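Lurness serving tray, beige

Rectangular tray with rounded corners and a raised rim. Matte surface. Item 187. Plate, mat and knife sold separately.

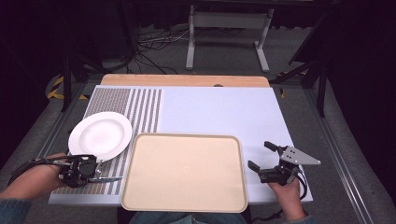
Can the tray go in the dishwasher?
Top rack only, at low heat.

Stock and delivery
Packed flat in cartons of seven. Next delivery in February.
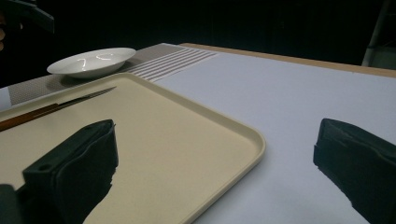 Use with cutlery

Wipe the surface with a soft cloth after use — scouring pads dull the finish. A serrated knife with a wooden handle, like the one lying on the tray, should be washed by hand. 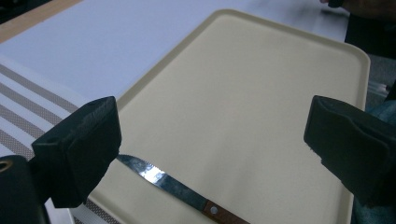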